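Zuno Kids > Music Corner

How Does a Whole Orchestra Stay Together?

By Kirstin Swanson

22 shares | 4 comments

Have you ever tried to clap along with a big crowd? It starts out fine, and then somebody on one side of the room gets a little faster, and somebody on the other side gets a little slower, and pretty soon it sounds like popcorn! Now think about an orchestra. There can be up to 80 musicians on one stage, all playing different notes on different instruments, and they still manage to finish at the same moment. How on earth do they do it?

The first answer is the person standing in front with their back to you, who is called the conductor. Conductors often hold a thin, light stick called a baton, and they move it in patterns. If the music goes ONE-two-three, ONE-two-three, like a waltz, the baton goes down, then out to the side, then back up. Down is always beat one. (Try it at home with a pencil. Your arm will get tired sooner than you think, and some pieces go on for more than an hour!)

The other hand has plenty to do as well. It might rise slowly to say "louder, please," or sink toward the floor to say "softer, softer, softer." Sometimes the conductor just looks at a player and nods, and that little nod means "your turn." A cymbal player may sit and wait through hundreds of beats for one single crash, so you can imagine how welcome that nod is. 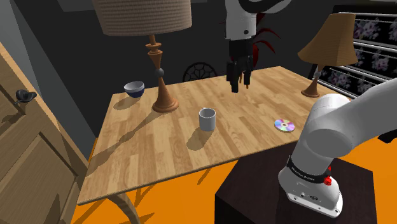
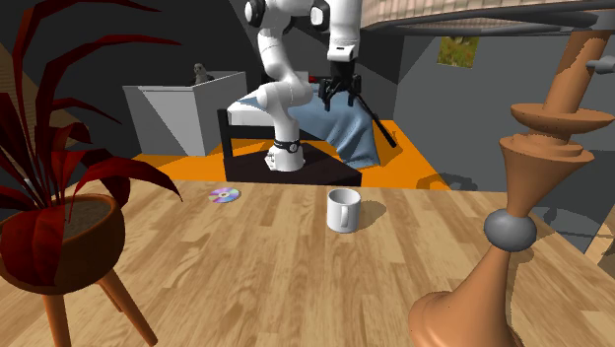 Ramona wrote to us after our February page on drums to ask whether the players really look at the conductor, because at the concert she went to, everyone seemed to be staring at their music. It's a wonderful question, Ramona, and the answer is that they do both. Musicians practice so much that they only need quick peeks at the page, and they set their music stands low enough to see the baton over the top. They get very good at noticing it out of the corner of an eye, the same way you notice a friend waving while you're reading.

They listen to each other, too. The violinist who sits closest to the conductor is called the concertmaster, and the other violins watch how that player's bow moves. Up together, down together, like rowers in a long boat. And before any of this begins, the oboe plays one long note, an A, and everybody tunes to it. I love that sound. It always gives me a shiver, even now, and I have been going to concerts since I was six.

There is one more thing that makes it tricky, and that's the hall. Sound takes time to travel. In a big hall, like the one at Drummond with its 939 seats, the drums at the back are far enough away that their sound reaches the front of the stage a tiny bit late. So the drummers learn to trust the baton more than their ears, and that takes years of practice.

Next time you hear an orchestra, pick one player and watch only that person for a whole piece. See how often their eyes go up. Then tell us what you saw!

Filed under: Music for Kids, Orchestra, How It Works

More from Music Corner
Why Do Violins Have Those Curly Holes?
What Is an Opera, and Why Is Everyone Singing?
Make a Shaker From Rice and a Jar
Loud and Soft: Italian Words Musicians Use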